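Pomden 碳钢早餐煎锅 30 厘米

品牌：Grista
类别：厨房用具 > 锅具 > 煎锅
页面更新：1/24/18
库存：有货（木柄款八月再到）

先说最要紧的：它煎鸡蛋真的太舒服了！

我们店里卖锅卖了很久，铸铁的、不锈钢的、各种涂层的都试过，自己家早上用哪一口却老是换来换去。去年拿到 Pomden 的样品以后，我家灶台上就没再换过别的锅。煎蛋、煎土豆、煎咸牛肉碎、热昨天剩的米饭，全是它。一个周末早上，从土豆下锅到最后一个蛋出锅，中间只用厨房纸擦了一把，接着就能煎下一样，洗碗池里干干净净的，那种心情只有平时要洗一摞锅的人才懂。

如果你也喜欢那种大盘早餐（土豆块、鸡蛋、肉、烤面包，全堆在一个盘子里，番茄酱挤一大圈），那这一页值得慢慢看完。下面写得有点长，急着看尺寸的朋友可以直接跳到规格那一段。

规格

锅口直径：30 厘米
锅体厚度：2 毫米
材质：碳钢，一体锅身，无涂层
手柄：碳钢长柄，铆接，柄尾有挂孔
锅沿：斜边，无倒油嘴
适用炉灶：燃气灶、电磁炉、电陶炉、烤箱
是否可进洗碗机：不可以
出厂状态：表面有一层防锈蜡，使用前需要洗掉并开锅
随锅附送：棉布手柄套一只，开锅说明一张
不含：锅盖、锅铲
保修：12 个月

为什么是碳钢

碳钢锅在餐馆后厨很常见，家里用的人反而少，可能是因为听上去麻烦。其实它的脾气和铸铁很像，都要开锅，都要养，养好了都不怎么粘。不一样的地方在于它薄，升温快，火一关温度也下来得快。煎鸡蛋的时候这一点特别明显：蛋白边上刚开始起泡，你觉得火大了，把火拧小，锅马上就听话。铸铁就没这么灵，你拧小了火，它还要自顾自热上好一阵，等你反应过来，蛋底已经是深褐色的了。（有人就爱吃那样的，我也爱吃，但得是我自己想要才行！）

锅沿的斜度我想多说两句。Pomden 的锅边比一般法式煎锅要缓一点，锅铲可以平平地滑进去，蛋饼卷到最后一下，顺着斜边往盘子里一倒就出来了。Grista 负责这口锅的 Marloes Verbruggen 在邮件里告诉我，他们改锅边改了好几版，最早那一版比较直，炒土豆好用，翻蛋饼就老是折断。最后定下来的这个角度照顾的是鸡蛋，炒土豆的时候颠锅要稍微收着点力气，不然会有一两块飞出去。我家的狗对此没有意见。

锅底是平的。用电磁炉的朋友放心，不会打转。不过碳钢受热太猛会变形，这是材料本身的性子，请从小火开始热，别一上来就开最大档。

早餐里它最拿手的几样

煎单面蛋

锅放中小火上热一会儿，手悬在锅面上方能感觉到热气了，放一小块黄油。黄油起细泡、泡沫快要消下去的时候，把蛋打进去。接下来别碰它！蛋白凝住以后晃一晃锅，蛋会自己松开，在锅里滑。要是没松开，再等一下，多半是时候没到。喜欢边上脆的，油多放一点，火稍微大一点，用勺子舀热油往蛋白上浇。

新开的锅头几次煎蛋可能会粘一小块，这很正常，用木铲铲下来吃掉就是了。先用它煎几次五花肉或者培根，再来煎蛋，会顺利很多。

炒蛋

炒蛋我分两派都试过，一派是小火慢慢推，推出来像稠粥一样的；一派是热锅快炒，大块的、软软的。这口锅两种都行，我偏爱第二种。蛋液里加一点点盐和一小勺牛奶（不加也行，家里没牛奶的时候我就加水），锅热，油热，倒下去，边缘马上鼓起来，用铲子从外往里推几下，还有一点湿的时候就离火。锅薄，离火以后余热不多，蛋不会继续老下去。装盘要快，面包要先烤好，这个顺序我弄反过太多次了。

土豆

土豆切小块，冷水下锅煮到筷子刚能扎进去，捞出来沥干，最好摊开晾一晾，表面越干越容易起壳。煎锅里油多一点，土豆铺开，别堆。一面没煎黄之前不要翻，手痒也不要翻。等到金黄了再翻，撒盐、黑胡椒、一点点甜椒粉。30 厘米的锅面在这里就很占便宜，土豆能铺成一层，小锅只能堆着，堆着就变成蒸土豆了。

洋葱我是后放的，和土豆一起放容易焦。

咸牛肉碎

罐头咸牛肉本身油就多，锅里几乎不用再放。先把煎好的土豆推到一边，牛肉放在空出来的地方，压平，让它贴着锅面煎出一层脆底，然后再和土豆拌到一块儿。最后在中间挖个坑，打一个蛋进去，扣个盘子焖一会儿。没有锅盖真的可以用盘子，找个耐热的就行，拿的时候垫块布。

想省事的话，拌好以后连锅一起放进烤箱，蛋也会熟得很均匀。出烤箱以后手柄非常烫，那只棉布手柄套就是这个时候用的，记得套上去再端！平时在灶上用的时候把它摘下来，棉布离火太近不安全。

薄饼

薄饼我本来没抱希望，觉得要专门的平底小锅。后来 Riet Verbeke（她在我们店里管仓库，做薄饼是全店第一）拿它摊了一早上，最后跟我说她想买一口。面糊要稀一些，醒过再用，锅面抹薄薄一层油，倒进去转一圈。斜边稍微会挂一点面糊，用铲尖刮一下就掉了。
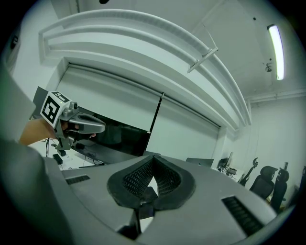
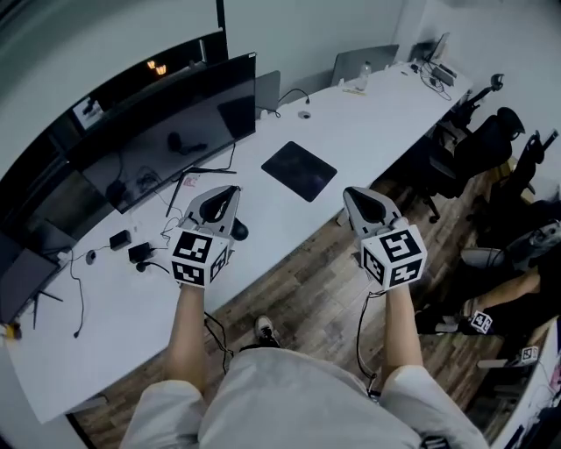
手持夹爪与前臂，两张。

第一次使用：洗蜡和开锅

收到的锅表面滑滑的，颜色偏灰，那是防锈蜡，一定要洗干净。用很热的水，加洗洁精，用钢丝球使劲刷，里外、手柄根部、铆钉周围都要刷到。一辈子大概也就这一次可以对它这么凶。洗到摸上去不滑了，有一点涩，就算好了。马上擦干，放到小火上把水汽烘掉。

接着开锅。窗户打开，抽油烟机打开，等下会有烟。

锅在中火上慢慢热，颜色会开始变，先是有点发黄，再变蓝，有的地方还带点紫，特别好看。我第一次开的时候就顾着看颜色了，差点忘了抹油。等颜色差不多走匀了，关火，稍微凉一点，用厨房纸蘸一点点油（葡萄籽油、菜籽油都可以，橄榄油不太合适），整个锅面抹一遍，再拿一张干净的纸把油擦掉，擦到你觉得已经没油了为止。开火，热到冒烟，烟散掉，关火放凉。这样重复几遍，锅面就会变成深褐色，往后越用越黑。

常见的毛病是油抹太厚。油厚了会结成一滴一滴的，摸着发粘，煎东西更容易粘。已经弄成这样也不要紧，用热水和钢丝球把粘的地方刷掉，重新来一遍就是了。碳钢的好处就在这里，怎么弄坏都能救回来。

平时怎么洗

趁锅还温着的时候，用热水冲，软刷子刷一刷，擦干，上火烘一下，抹一点点油。煎过蛋的锅常常连水都不用，厨房纸擦一擦就可以收了。偶尔用一点洗洁精也没事，现在的洗洁精没那么厉害，别泡就行。

真粘了东西，锅里放点水煮开，木铲轻轻推，就会起来。或者撒一把粗盐，用纸团蹭。

不要泡在水池里过夜。不要放进洗碗机。滚烫的锅也别拿去冲冷水，会变形。

番茄、柠檬、醋这些酸的东西，偶尔做一次没关系，炖久了会把油膜吃掉，菜里也会有股铁味。我做番茄炒蛋还是用它，炒完马上盛出来，锅面会浅一块，第二天煎点肉又回来了。要煮番茄酱的话，请换一口不锈钢锅。

生锈了？用钢丝球把锈刷掉，擦干，再开一次锅。锈点很小的话，只处理那一小片也可以。

买过的朋友怎么说

“我一个人住，原来担心这么大的锅用不上，结果现在一锅煎完土豆、蛋和蘑菇，中间不用换锅。缺点是我家水池小，洗的时候要斜着放。”
Danai Liapis

“开锅的时候烟比我想的大，报警器响了，邻居来敲门，最后一起吃了早饭。锅很好，蛋会滑。说明书上应该把‘开窗’两个字印大一点。”
Gerrit Verstraete

“手感比我那口铸铁轻很多，但还是有分量，我单手颠不了，两只手没问题。用到第三个星期，忽然就不粘了，之前一直有一小块老是粘住。给三颗星是因为没配盖子，后来在你们这里补了一个玻璃盖，改成四颗。”
Wim Visser

关于说明书，我们把 Gerrit 的意见转给 Grista 了，新一批已经改过。关于盖子，请看下面。

可以搭配的东西

Yeom 玻璃锅盖，30 厘米：盖得住，但因为 Pomden 的锅边斜，盖子会稍微高出来一圈，焖蛋、融奶酪没问题，要求密封的菜就算了。盖子不能进烤箱。

Pako 山毛榉木铲：前端磨得很薄，铲蛋用。新的木铲会有点毛刺，先用热水烫一下，干了以后抹点油。左手右手都能用，另外还有一款斜头的，左撇子不太顺手，下单的时候请看清楚。

Pako 薄钢铲：碳钢锅没有涂层，金属铲可以用，不用心疼。翻蛋饼我还是更喜欢钢的，薄。

油刷：不推荐。抹油用厨房纸或者旧棉布就好，刷子抹出来总是太厚。

和小一号怎么选

常有人来问要不要买小号。我的看法是，如果你早上只煎一两个蛋，灶台又小，小号更灵便，热得也更快。家里人多，或者像我一样什么都想放在一口锅里做，就选这一口。电磁炉的朋友要看一看自家炉圈的大小，炉圈比锅底小很多的话，边上会不够热，煎土豆的时候得时不时把外圈的往中间挪。燃气灶就比较自由。

锅挂起来的话请确认挂钩结实。放柜子里，锅面上垫张纸，免得别的锅把油膜刮花，也省得潮气闷在里面。

几个老是被问到的地方

锅面颜色一块深一块浅，是不是次品？不是。火力分布、油抹得匀不匀，都会影响颜色。用着用着会匀的，不匀也照样好用。我那口现在中间发黑，边上带着一圈铜色，我觉得比新的好看。

擦锅的时候纸上有黑的，能吃吗？那是一点松掉的油膜和碳化的残渣，用热水刷一下，重新抹油就好。如果每次都掉很多，多半是某一层抹厚了，刷掉重来。

手柄会烫吗？在灶上煎蛋的那点时间，柄尾是不烫手的，靠近锅身的那一截会热。煎得久或者进过烤箱，整根都烫。

能不能做中餐？当然能！煎饺特别好，底是脆的，整整齐齐一圈倒扣在盘子里，家里人会鼓掌。煎带鱼也行，鱼要擦干，锅要热透。爆炒就差一点，锅浅，菜容易跑出来。

鸡蛋要不要提前从冰箱拿出来？我是会拿出来放一会儿的，冰的蛋一下去，锅温会掉一截，这时候容易粘。忘了拿也能煎，火稍微等久一点。

送货和到店

现货大约 11 天内送到，旺季可能晚一些，晚了我们会写邮件告诉你。外箱是纸的，里面是纸浆托，没有泡沫。锅比较重，请不要只拎着箱子上的提手走远路，有一位客人这样提回家，提手断在了半路上。

店里有一口开好的样锅，欢迎来摸一摸、拎一拎分量，运气好的话可以碰上 Riet 在摊薄饼。店门上午 11 点开。

退换：没有开过锅、蜡还在的，可以退。开过锅的不能退，但如果是铆钉松动或者锅底不平，12 个月之内拿来，我们给换新的。正常变色、生锈、油膜剥落不算质量问题，可以拿来店里，我们教你重新开一遍，这个不收钱。

木柄款到货通知：在页面下方留下邮箱即可。木柄款不能进烤箱，锅身和这一款完全一样。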